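4. Setting up your Kundeo beacon before the first ski day

Do this at home, not in the parking lot. Takes ten minutes. Gloves off, phone charged, boots not needed yet.

Before you start
Three AAA alkaline batteries. No rechargeables, no lithium. The range drops and the battery reading will be wrong.
The chest harness, both straps.
The Kata app, if you want your runs logged. Optional.

4.1 Batteries

1. Turn the dial to OFF.
2. Coin in the slot on the back, quarter turn left. Lid comes off.
3. Batteries in, watch the plus and minus marks. Middle one goes the other way round.
4. Lid on, quarter turn right till it clicks.
5. Dial to SEND. Two beeps and a percentage. Under 60, change all three, never just one.

Note: take the batteries out at the end of the season. Leaked batteries are not coverd by the warranty.

4.2 Harness

1. Long strap over the left shoulder, under your jacket, over your base layer.
2. Short strap round the waist. Clip in front.
3. Beacon in the pouch, screen facing your body.
4. Tug it. Should not swing when you bend down to do your boots.

CAUTION: Keep the beacon at least 20 inches from your phone when searching. Phone off or in airplane mode. Heated gloves off too.

4.3 Pairing with Kata (optional)

1. Dial to OFF, then hold the side button and turn to SEND.
2. Blue light blinks. Open Kata, tap Add Device.
3. Type the code on your screen. Out of the box it is 1832. Change it.
4. Pick your home resort. Not listed? Pick Other and put in the base elevation by hand, in feet. For Irnton that is 3255.
5. Wait for the long beep.

Code refused? Turn to OFF, count to five, try again. Still refused, see error 1066 in section 9.

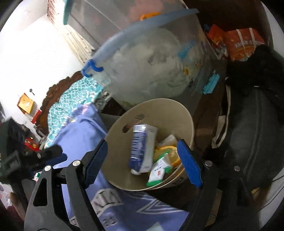 4.4 Partner check

Every morning, both ways, before the first lift.

1. One person on SEARCH, everyone else on SEND.
2. Searcher stands still. Others ski past one at a time, well spaced.
3. Number should drop as they come closer, then climb. No number, no skiing till its fixed.
4. Searcher back to SEND. Last person checks the searcher.

Log holds 500 checks, then writes over the oldest.

CAUTION: The beacon does not replace a shovel, a probe or a class. Carry all three items of gear on every off-trail run, and practice with them.

Text by Hashini Roy, checked on snow by Ngân Tăng. Revised 2020-06-28. Storage and cleaning: section 5.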